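Orkier: Häufige Fragen zur Version 16

Orkier ist ein freies Rhythmusspiel für Tanzmatte und Tastatur. Die meisten Fragen erreichen uns zum Umstieg von der alten Wavar-Engine, deshalb stehen sie am Anfang.

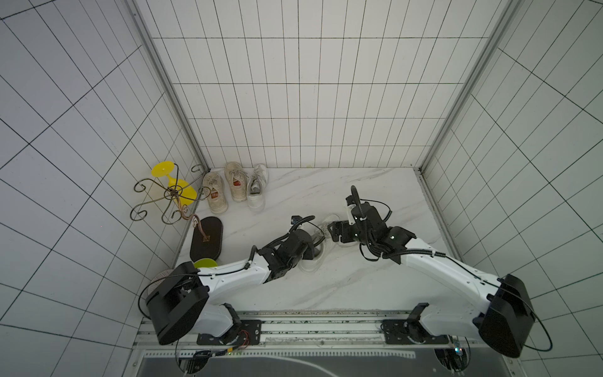
Text: Morena Morelli, zuletzt ergänzt im August

Kann ich meine alten Songpakete weiter benutzen?
Ja. Den Ordner in das neue Verzeichnis kopieren und das Spiel neu starten. Beim ersten Start wird der Cache neu aufgebaut, bei 700 Songs dauert das rund 30 Minuten.

Was passiert mit meinen Bestenlisten?
Sie werden übernommen, wenn das Profil unter Wavar angelegt wurde. Profile aus der Stedex-Beta lassen sich nicht importieren.

Meine Noten laufen nicht synchron zur Musik. Was tun?
Unter Optionen, Audio den globalen Versatz einstellen. Der Wert gilt für alle Songs. Einzelne Songs werden im Editor korrigiert.
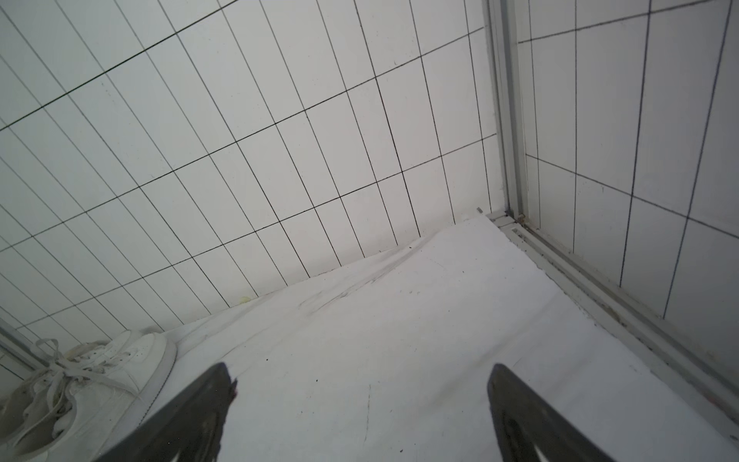

Bei Sorrentino half mir das erst, nachdem ich am Fernseher den Spielmodus eingeschaltet hatte, vorher lag jeder Versuch daneben. Vielleicht könnt ihr das in die FAQ aufnehmen.

Ist hiermit geschehen. Die Bildverarbeitung im Fernseher vor dem Einstellen abschalten.

Welche Themes laufen noch?
Das Standardtheme Sorrentino ist angepasst. Ältere Themes starten meist, zeigen aber im Ergebnisbildschirm Fehler.
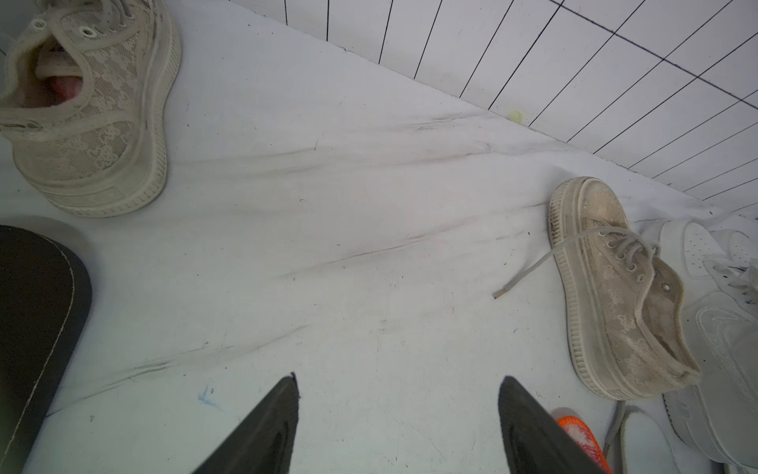 Tanzmatten werden über USB erkannt und brauchen keinen eigenen Treiber. Reagiert ein Pfeil doppelt, hilft meist ein höherer Wert bei der Entprellung. Weiche Matten bitte nur auf Socken bespielen, denn Turnschuhe mit dicker, gerippter Sohle wie die mit dem Spitzenstoff oben gehören auf eine feste Plattform. Die Tastenbelegung wird je Profil gespeichert.

Wo melde ich Fehler?
Im Tracker, mit Logdatei und Betriebssystem. Ticket 267 (Absturz beim Wechsel ins Vollbild) ist bekannt und muss nicht erneut gemeldet werden.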